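Enach College
Labor and Education Studies
Unit 7 handout: Industrial action in public higher education
Instructor: Leilani Brannigan
Issued 25/10/2023

7.1 Scope of the unit

The previous unit dealt with collective bargaining in general. Unit 7 considers what happens when bargaining between a public university and its teaching staff fails, and how student organizations respond. Students should have read the first two chapters of the course reader before the seminar. The main case is the Grumeck dispute, with the shorter Skomeck dispute used for comparison.

7.2 Terms

Strike: a collective refusal to work, called by a union after the procedure set out in its rules.
Work-to-rule: staff carry out their written duties and nothing further. Lectures usually continue, but voluntary supervision and evening sessions stop.
Marking boycott: teaching goes on while grades are withheld. Students in their final year are the most affected.
Lockout: the employer closes the workplace or refuses pay until terms are accepted.

The terms are often mixed up in press reports. In written work, use the term that matches the action taken – even where a newspaper source uses another.

7.3 The Grumeck dispute

Grumeck is a public university with 936 teaching staff. Its salary agreement expired in January, and talks on a new one broke down after 29 days. The union held a ballot and called a full strike. The technical departments were included, so workshop courses stopped along with lectures.
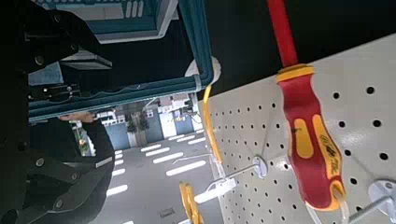

Figure 1. Hand tool on a pegboard.

The administration's position was that the salary budget was fixed by the ministry and could not be reopened in mid-year. The union answered that the ministry had already approved funds for staff allowances and that these had not been paid out. Both statements are reproduced in the course reader. Note that they do not contradict each other directly, a point many essays miss.

The student union at first took no side. After a general meeting attended by over 3,000 students, it adopted a motion asking for three things: a published date for the return to classes, an extension of housing contracts, and a seat for students as observers at the talks. The first two were granted. The third was refused by both parties.

7.4 Comparison with Skomeck

At Skomeck the staff chose a marking boycott. Classes ran as normal, and public attention was low until 800 final-year students learned that their degrees would be delayed.

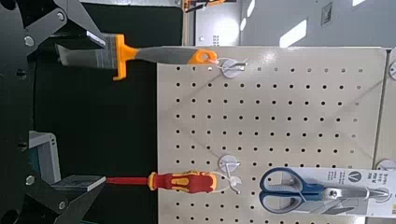

Pressure then came mainly from parents and employers, and a mediator was appointed within the same month. Dekker, in the article set for this unit, argues that a boycott of this kind moves the cost of a dispute onto a small group of students, whereas a full strike spreads it across the whole student body. His critics reply that he leaves out the loss of pay suffered by striking staff.

7.5 Questions for the seminar

Should a student union stay neutral in a dispute between staff and administration?
What did the Grumeck students gain by setting out demands of their own?
Would an observer seat have changed the course of the talks?
Does Dekker's argument hold where final exams are set by an outside body?

7.6 Written work

Submit a response of two pages to one of the seminar questions. Refer to both disputes and to at least one primary document from the reader. Papers are handed in at the department office before the next seminar, with the unit number on the first page. Requests for an extension go to the instructor in writing.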